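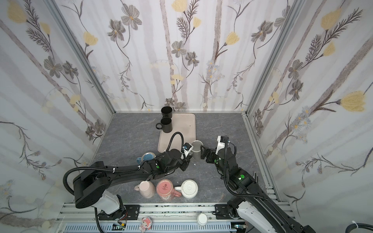 Why would anyone open a tea room in a town that already has two?

"The other two shut at three," says Clotilde Leclerc. "I looked at the times on their doors and then I looked at when the school came out."

Leclerc has run Lacroix, on the lower end of the high street in Clullby, for four years. It opens at eleven and closes at half past six, which was thought odd when she started. Her busiest hour is still the one after school, when the parents come in with children who want toast. Lacroix was her mother's name.

She came to Clullby from Baladcombe, where she did the accounts for a feed merchant, and she had never worked in catering. "I knew what a bad month looked like on paper. I didn't know how to carry three plates. I still can't carry three plates, I carry two and go back."

The shop had been a shoe repairer's and had stood shut for a year and a half. The rent was low and the drains were poor. She spent more than she meant to on the drains and then had little left for furniture, so the chairs came from a chapel sale and don't match. There is room for 42 customers if the window bench is full and people are friendly about it.

I asked what she got wrong in the beginning.

"The menu. I had 40 things on it, counting the teas. People read it for ten minutes and then asked for a pot of ordinary tea and a scone. I was throwing away quiche every night. By the first December I'd cut it to one side of a sheet of paper and my bins were half as full."

The tea itself she takes seriously. The house blend comes from Wusar, a small importer she found through a former customer of the feed merchant, and she has changed it only once. It is mostly Assam, with some Kenyan for colour. She uses loose leaf in the pots and bags for takeaway, and doesn't mind saying so.

"A person walking to the bus doesn't want leaves in their teeth. I've had people be quite sharp with me about bags. They can sit down and have a pot if they like."

Her view on milk is that it goes in whenever you want it to. On water she is stricter. Clullby water is hard, and for the first few months every cup had a film on top. She had a filter fitted under the sink and changes the cartridge herself. She says it made more difference than anything she could have done with the tea.

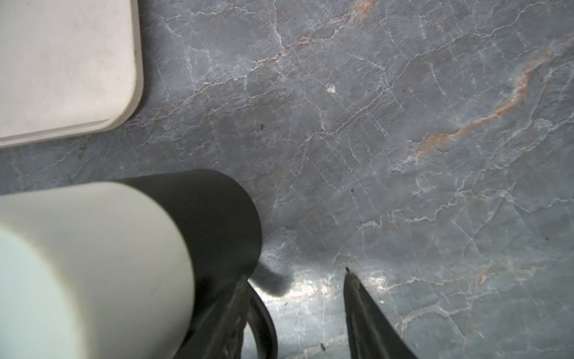 Grey marble, with white veins and a streak of rust orange.

A pot for one is £2.86, a price that has caused more conversation than she would like. It was £2.80 until the spring. She worked out what the milk and the gas had gone up by, divided it, and put the answer on the board.

"Everyone told me to make it £2.95 or £3. But it wasn't costing me that much more. The only trouble is the coppers. We get through a lot of coppers."

Does she make a living?

"I do now. I didn't in the first year, I lived on what I'd saved. The second year I paid myself a bit less than I paid the girl who did Saturdays, if you worked it out by the hour. Now it's a wage. It's less than I had doing accounts, and I knew it would be."

Takings depend on the weather more than on anything she bakes. Light rain is good, because people come in to get out of it. Heavy rain keeps them at home. Her best day so far brought in 165 pots of tea, on the afternoon of the street fair, when it drizzled from noon. She had run out of scones by two and sent a neighbour up to the supermarket for teacakes.

She has been asked to open in the evenings and to do a second shop in Baladcombe. She has said no to the evenings. She is less firm about Baladcombe, where there is a corner unit she has been to see twice, but the landlord wants a ten-year lease and she would like five.

"I'm fifty-eight. Ten years is a long time to promise anybody a tea room," she says. "If he comes down to five I'll go and look at the drains."

Lacroix is closed for the first two weeks of the new year, when Leclerc paints the back room and goes to see her sister.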